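Caring for Stone Countertops: Sealing, Stains and Daily Cleaning

Revised 21 September 2021

Marble, limestone and travertine are calcium carbonate. Acid dissolves them. Granite is mostly quartz and feldspar and resists kitchen acids well, but many granites are porous enough to take an oil stain. The two problems need different treatment, and most of the questions sent to this page come from mixing them up.

Etch or stain

A stain is darker than the stone around it. Something has soaked in. An etch on polished marble is usually lighter and dull, and it shows best when you look across the surface toward a window. Lemon juice, vinegar, wine, tomato and many bathroom cleaners will etch polished marble within minutes. A sealer does not prevent this. Sealers fill pores and slow down absorption; they leave the surface itself exposed.

If a fingernail cannot feel the mark and it has no color, treat it as an etch. Light etches on polished stone can be worked out with a marble polishing powder and a damp felt pad. On a honed finish, skip the powder, as it will leave a shiny patch. Deep etches you can feel are a job for a stone refinisher.

Water test

Put a tablespoon of water on a clean, dry part of the counter and leave it for 17 minutes. Wipe it off. If the stone underneath has darkened, it is absorbing water and needs sealer. If the color is unchanged, leave it alone. Test near the sink and next to the stove as well as in an open area, because wear is rarely even. Sealing by the calendar wastes product and can leave a haze on dense stone that will not accept any more.

Applying a penetrating sealer

Wash the counter with pH-neutral soap, rinse twice, and let it dry overnight. Tape off any unsealed wood trim. Work in sections no larger than you can reach without moving your feet. Spread the sealer with a lint-free cloth and keep it wet for the time on the label. Then remove all of it. Residue left to dry on the surface turns into a sticky gray film, and the usual fix is to wet it with fresh sealer and buff it off right away. 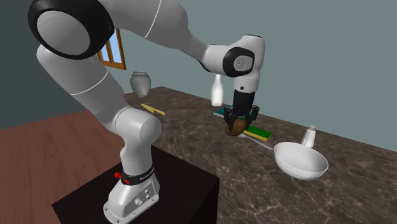
Keep the counter dry for a full day after the last coat, and keep oil off it for two. Solvent-based sealers need open windows and no pilot lights or other flames nearby. Water-based types smell less but generally want a second coat on honed marble. I have used the Fandden water-based sealer on a honed top and the Voka solvent type on a polished one, and both passed the water test the following December.

Drawing out an oil stain

1. Mix baking soda with enough water to make a paste like peanut butter.
2. Wet the stained area with distilled water.
3. Spread the paste a quarter inch thick, going half an inch past the edge of the stain.
4. Cover with plastic wrap, tape down the edges, and poke a few small holes.
5. Leave for 24 hours, then take off the plastic and let the paste dry completely.
6. Lift it with a plastic scraper, rinse, and dry.

Old cooking oil may need three or four rounds. Judge the result only once the stone has dried, as damp marble always looks darker. For coffee, tea or wine, replace the water in the paste with 12 percent hydrogen peroxide. Try it on a hidden spot first if the stone is dark. Wear gloves.

Rust is a separate matter. Household rust removers contain acid and will ruin marble.

Repairs to small chips

Loredana Carbone wrote to ask about a chip at the edge of a sink cutout. Clear epoxy works on chips smaller than a lentil. Clean the spot with acetone, overfill slightly, cure for the full time stated, and shave flush with a new razor blade held at a low angle. On white marble, a trace of white tint keeps the fill from reading as a dark dot. A crack that runs to the edge – or one that opens and closes with the season – points to movement in the cabinet below, and filling it will not last.

Daily cleaning

Warm water, a drop of dish soap and a soft cloth. Rinse, then dry. Soap left behind builds up as a dull layer that is often mistaken for wear.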